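小型诊所药品分拣机械臂：采购预算怎么做

适用对象：准备购置一台桌面机械臂，用来整理药瓶、绷带等小件耗材的诊所、护理站和教学实训室。全文按做预算的先后顺序写，表格可以自己用电子表格软件搭。

第一步：先写物品清单，再看机型

很多单位先拿到报价单，再回头想用途，结果夹爪不合适，又补一笔钱。建议先把要抓取的东西逐项列出，每项记四个数：外径或最大宽度、长度、重量、表面材质。药瓶要分横放和竖放两种情况记录。绷带卷会被夹扁，记录时注明允许的变形量。

清单不要超过15项。超过的部分放进第二期，第一期预算里只留备注。

第二步：确定工位

工位费用常被漏掉。至少包括桌子、收纳筐、固定件、照明和走线。桌面要能承受机械臂底座的力矩，普通会议桌通常需要加固。收纳筐建议一次买齐同一型号，换筐意味着重新标定抓取高度，人工费比筐贵得多。筐壁的高度也要量，筐太深，手指伸进去容易碰到筐沿。

第三步：夹爪和相机分开询价

整机报价里的夹爪多半是标准两指。向供应商要三个数据：最大开口、最小夹持力、手指能否更换。最小夹持力比最大夹持力重要，塑料药瓶和软质绷带都经不起大力。

相机按两个位置算：一个装在腕部，看近处；一个固定在桌边或上方，看整个台面。两个位置的支架、线缆和接口各列一行，不要合并成“视觉系统”一项，合并以后很难比价。

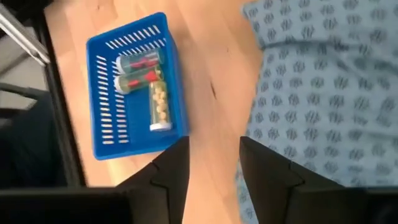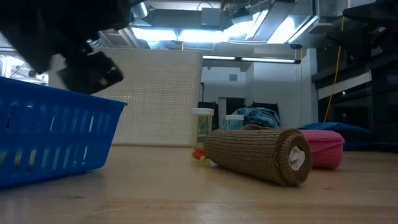
透明瓶身和反光瓶盖对识别影响较大，询价时请供应商用你自己的瓶子做一次测试，测试费写进合同。我们向Proltlow和Harnora两家询价时都提了这个要求，Harnora把测试费折进了货款，Proltlow单独收取。

第四步：搭预算表

下面是我们第一期的比例，由Shaimaa Lamrani整理，可以作为起点：

机械臂、控制器、夹爪和相机：59%
工位改造：15%
安装调试和培训：21%
备件：5%

其中备件一项不要砍。手指垫片、腕部线缆和急停按钮都属于易损件或关键件，停机等货的损失不会出现在报价单上，但会出现在排班表上。

软件授权要单独问清楚是一次性还是按年收费。按年收费的，不放进采购预算，放进运行预算，并注明续费月份。我们的授权在九月到期，第一年差点漏掉。

第五步：比较报价

把各家报价拆成同样的行，缺项填“未报”，不要填零。填零会让缺项多的那一家看起来最便宜。Tymofii Levchenko负责复核这一步，他的做法是逐行发邮件让供应商书面确认，没有确认的按最高报价计入。

验收标准也在这一步写进去。建议写成“在指定清单和指定筐型下，连续抓放81次，掉落不超过5次”这样的句子。只写“运行稳定”，尾款阶段容易扯皮。

第六步：付款安排

常见做法是签约、到货、验收各付一笔。验收款的比例尽量谈高，到货款以开箱清点无误为条件。如果供应商要求全额预付，可以考虑通过代理商下单，我们有一批固定件就是经Amodard代购的，单价略高，但可以开票后付款。

第七步：留出试运行时间

试运行期间人工整理不能停，等于同一件事付两份工时。把这部分工时折成金额，写进内部预算的备注栏，审批时有人会问。试运行建议只用空瓶或教学用瓶，正式药品等验收之后再上台面。

常见漏项

桌边急停按钮的安装位置和布线
夹爪清洁用品，以及清洁后重新检查的工时
旧桌椅移位和地面固定点
操作人员变动后的二次培训
运输保险，进口设备还要加报关费用

表格做完以后，交给实际操作的人看一遍再提交。我们的漏项里有两条是操作人员看出来的，分别是清洁工时和二次培训。

更新于6月9日：补充了软件授权的归类方法。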